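What the Monks of Drullitz Ate While Nobody Was Painting

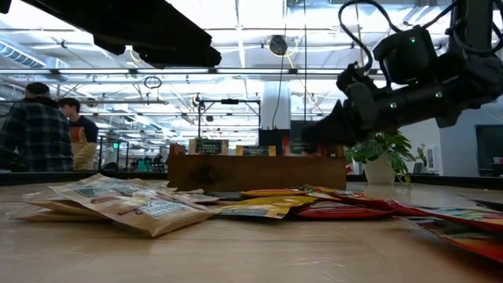
Long rows of lights, exposed ducts and a wooden crate at table height.

I have been reading about fasting again, which always makes me hungry. This time it was the kitchen accounts of an abbey called Drullitz, and I blame the rain, because I had gone into the library at Lavport only to get out of it.

The accounts begin in 1399 and they are mostly about fish. You would think a house of men sworn to plain living would have little to write down. Bread, water, maybe an onion on a feast day. The cellarer of Drullitz needed 200 leaves of parchment, and he wrote small.

The rule of the house allowed two dishes at the main meal. It says so at the front, in a very firm hand. By the fourth leaf a third thing has appeared on the table, and it is called a "comfort." A comfort was not a dish. A comfort could be a custard, or a pie, or (in one October that I would have liked to attend) an eel in a sauce of almonds, pepper and raisins. The eel was brought in after the two dishes had been cleared away, so that anyone counting plates would still get to 2.

I admire this very much. I have told myself similar things about cheese.

Meat was forbidden outside the infirmary, on the sensible grounds that the sick need strength. What followed was a period of terrible health. The infirmary at Drullitz had its own kitchen and its own long table, and there are weeks when the entire choir seems to have been poorly at the same time, recovering in good order for the next fast. One entry records payment for a bench, "the sick being many and standing." I read that line twice and then had to go out into the corridor for a minute.

The cellarer himself is hard to make out. He never complains about the food, and he complains about everything else: the carter, the price of salt, the damp in the mustard, a delivery of herring that was short by one barrel and "tasted of the road." He had a long quarrel with a sister house at Kokness, who sold Drullitz its honey and were, in his view, putting something in it. He doesn't say what. He does say he will remember it, and eleven leaves later he remembers it.

My favorite part is Lent. Eggs and butter were off the table, and the kitchen responded with almonds. Almond milk, almond butter, and a fake egg made by blowing out a real shell and filling it back up with almond paste, with a bit dyed yellow with saffron for the yolk. Saffron cost a fortune. So a man who had given up eggs as a lesson in simplicity was eating a pretend one that cost more than the hen. I tried making these a few years ago. It took me an afternoon and they looked like something you would find behind a radiator. They tasted fine – like marzipan with a grudge.

It's easy to be smug about all this, and plenty of reformers were. There is a visitor's report bound in at the back, from somebody sent to check whether the house was keeping its rule. He lists more than 200 faults, including laughing at table, soup that was too good, and a dog. He stayed nine days, which seems long for a man so disappointed, and the accounts show an extra order of pike for every one of them. The comforts carried on while he was there, too. Either he didn't notice or he had seconds.

I don't think they were frauds, for the record. The same book shows bread going out at the gate every morning, including in the bad winters, when the bread on the inside got darker and the comforts stopped. The cellarer doesn't remark on it. There is just a run of leaves with no raisins in them. Then spring comes and he is back to being angry about honey.

By the time the library closed it was dark and still raining, and I had eaten nothing since breakfast – out of absorption, I'd like to say, though mostly the vending machine was broken. I went across the street to Tatlı and ordered lentil soup and bread, feeling quite monastic. Then the waiter asked if I wanted to see the dessert tray. I had the pistachio one, and the small one next to it, and I counted neither of them as a dish.

Next up is the fish pond lawsuit, once I can read the handwriting.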